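Search the docs Type a keyword Go

Setting up the Urkard theme: menus, header and home page

By now the theme files should be uploaded and switched on. If the Appearance screen still shows your old theme as active, go back and finish that part first. The fun starts here!

1. Open Appearance, then Theme Options, and click the Header tab.

2. Upload your logo. PNG and SVG both work, and the header scales it to fit, so a big file is fine (up to 300 KB).

3. Pick a menu style. Gatti is the slim one that sticks to the top as visitors scroll, and Loditov opens full screen. Try them both in the preview pane, they look great with almost any color set.

4. Click Save Header. The preview won't carry over to your live site until you do.

Note: Menus with more than 34 links load fine but get long on a phone. Split them into two menus and put the second one in the footer.

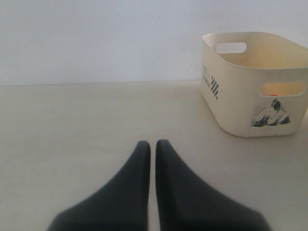
5. Go to the Home Page tab and choose a starter layout. Each one comes with placeholder text and blocks you can drag wherever you like.

6. Set the number of columns for the blog row. The default is 4, and on narrow screens the columns stack by themselves (no extra settings, hooray).

7. Turn on the slider if you want it. Give every slide a title, even a short one, or the arrows will sit too high.

Caution: Importing a starter layout replaces the blocks on your current home page. Export a backup from the Tools tab before you click Import. Your posts and pages are left alone.

8. Clear the site cache and reload the home page in a private window.

Note: If the fonts look plain after step 8, open Typography and press Rebuild Styles. Big thanks to Perla Galindo for tracking that one down, and to Lise Petrenko, whose new icon set is in this release and is a joy to use.

Child themes: copy the folder named urkard-child next to the main theme and activate it before you edit any CSS. Changes made in the main folder are lost at the next update.

Next: Sidebars and widgets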